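Speed Reading Is Still Selling the Same Old Promise

By Jarmo Karppinen
October
7 comments | Print this page | E-mail this article

The flyer came home in my daughter's backpack. Our middle school is thinking of buying a reading program called Flastbridge, and parents are invited to an evening session to hear how it can double a child's reading speed with no loss of understanding. I went to the one at Harnard last spring, when their district was being courted. I'd like to save you the drive.

The claim is that slow readers are slow because they "say the words in their heads." Train that habit away, the presenter told us, and the eye can take in a whole line at once. She put a paragraph on the screen for 2 seconds and asked who got the gist. Plenty of hands went up. It was a paragraph on why dogs make good pets. 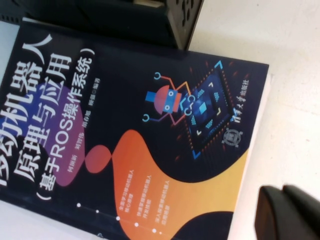

I could have told you the gist of that one with my eyes shut. Try the same trick on a page of chemistry, or a lease, or anything where you don't know what's coming, and the hands stay down. Getting the drift of something you already know is guessing, and good readers do less of it than people think. They look at nearly every word, and they do it fast because they know the words.

The handout said 3,415 students had "completed the journey." Completed it and then what? I asked which test was used before and after. The answer was a quiz written by the company - ten items, multiple choice, no comparison group. My neighbor Fesen, who taught fourth grade until she retired, asked whether the children could spell the words they were skimming. She was told spelling was "a separate skill set."

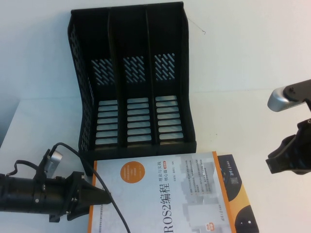 It isn't very separate. A child who can spell a word has looked at all of its letters in order, and will know it again next time. That takes practice, and a teacher with time to listen to children read out loud. Reinholz Elementary used to have 2 reading aides. It has none now, and I notice the money for software can still be found.

Ask to see the scores before you clap.

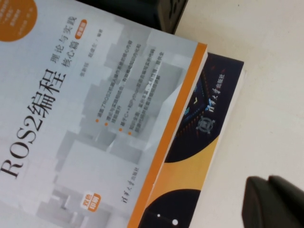
"ROS2编程," on top of another book.

Share this | Print | E-mail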